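The Case for Leaving the Window Bench Alone

Sep 12, 2026

Most office fit-outs treat the ledge under a window as leftover space. The drawings show it as a line, the furniture schedule omits it, and the first person to move in puts a bag on it. My position is that the bag is correct and the drawings are wrong.

A work table has one job, and the job needs clear area. Printed sheets have to lie flat and be turned toward whoever is reading them. Bottles, handbags and coats compete for the same surface and usually win, as they arrive first. The standard remedy is a locker in the corridor. Kershaw installed a full bank of lockers at its Cerkholm office in March, and within 7 weeks the bags were back beside the chairs. A locker 2 doors away does not hold the things a person reaches for during a meeting.

A continuous white sill does hold them. It is within a few steps of the table, it is shallow enough that items cannot be stacked out of sight, and it collects small bottles and handbags without any rule having to be written. A cushion against the ledge adds a place to lean or sit for the length of a phone call. None of this requires a product.
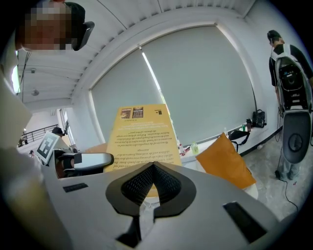
Three objections come up. The first is appearance: a row of personal items looks untidy against a plain wall. It does, slightly, and a visitor will forget it before reaching the elevator. The second is heat. Where radiators run below the sill, the top should be vented and the vents kept free, so the bench cannot be used along its whole length. The third is the blind. A wide roller blind needs clearance at the bottom edge, and tall bottles placed hard against the fabric will mark it. Setting the blind back from the sill solves this at the drawing stage – afterward it is an expensive correction.

Drimen and Sekis both sell clip-on trays and dividers for window ledges. I would not specify either. Dividers fix the width of each bay before anyone knows what will be put there, and a soft bag with straps rarely fits a bay. Spend the money on a deeper sill with a rounded front edge and a finish that can be wiped down.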